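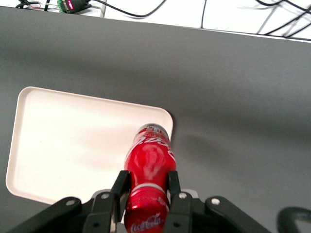 Households and businesses in Rirkunitz will be able to return empty drinks bottles and cans for a refund from January, when the district's new deposit scheme opens its first 18 collection points. Customers will pay a small deposit when they buy a drink in a sealed single-use container and get it back when they bring the container in. Familiar soft drinks are covered, so a red Coca-Cola bottle like this one will be accepted at any collection point, whichever shop sold it.

The scheme is run by Ponari, the not-for-profit company set up last year by local retailers and the district council. Collection points will be in supermarkets, the bus station, both leisure centres and a number of corner shops. Most will be open from 8am to 8pm. A full list is on the Ponari website and will be posted in libraries.

Loretta Ferreira, chief executive of Ponari, said: "People have been asking us for a start date since the spring, and we are pleased to be able to give one. The rules are simple. Bring the container back empty, with the label on, and you get your deposit. You don't need a receipt and you don't need to go back to the same shop."

Containers should not be crushed before they are returned, as the barcode has to be readable. Caps can be left on. Glass is not part of the first stage and should still go in the kerbside box. Milk cartons and pouches are also left out for now.

Refunds will be paid in cash, as a shop voucher or to a bank card. Customers can also choose to give their deposit to a local cause, which will change every three months. The first is the Nirnska riverside path, where money is needed for resurfacing between the footbridge and the old mill.

Small shops were consulted over the summer, and 300 replied. Their main concern was storage space. In response, Ponari has agreed that shops with a sales floor of less than 400 square metres will not have to take part unless they want to. Those that do will be paid a handling fee for each container and will have their sacks collected at least twice a week.

Donal Scanlon, who runs a newsagent's on Kapoor Street and has signed up as a collection point, said: "I had my doubts about the back room filling up. They came and looked at it, we agreed on a morning pick-up, and I'm happy to give it a go. If it brings a few more people through the door then so much the better."

Cafés, pubs and event organisers can apply for a bulk account, with sacks collected from the premises and deposits paid monthly. Applications are open now and should be in by the end of November for a January start.

Drinks bought before the scheme begins will not carry a deposit and cannot be exchanged for a refund. They can be recycled at home in the usual way – kerbside collections are not changing.

Notes to editors

Ponari is based in Rirkunitz and employs staff at its counting centre in Nirnska.

Rosalind Achterberg, head of operations, is available for interview.

Media enquiries: Duarte Paiva, Ponari press office.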